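Keeping a Family Recipe Record
30/09/2021

The purpose of this post is to set out how the recipes of my grandmother, Jucélia Tavares, are being recorded. She left 46 handwritten cards, many of them without quantities or oven times.
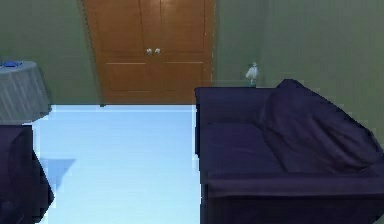

Each card is first copied exactly as written, including its spelling. A second version is then prepared with weights in grams. Her corn cake, for instance, calls for "a cup" of sugar, and testing has settled on 200.

My cousin Raíssa Caldeira has agreed to review every second version before it is entered.
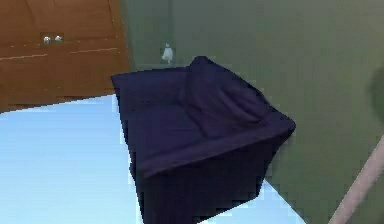
Where two cards disagree, both are kept. The cheese bread exists in a version that bakes for 20 minutes and another that gives no time at all. Relatives who hold further cards are asked to send copies by July.
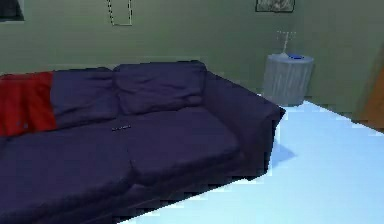 Cards Still Missing

The guava roll and the Conceição fish stew have not been located.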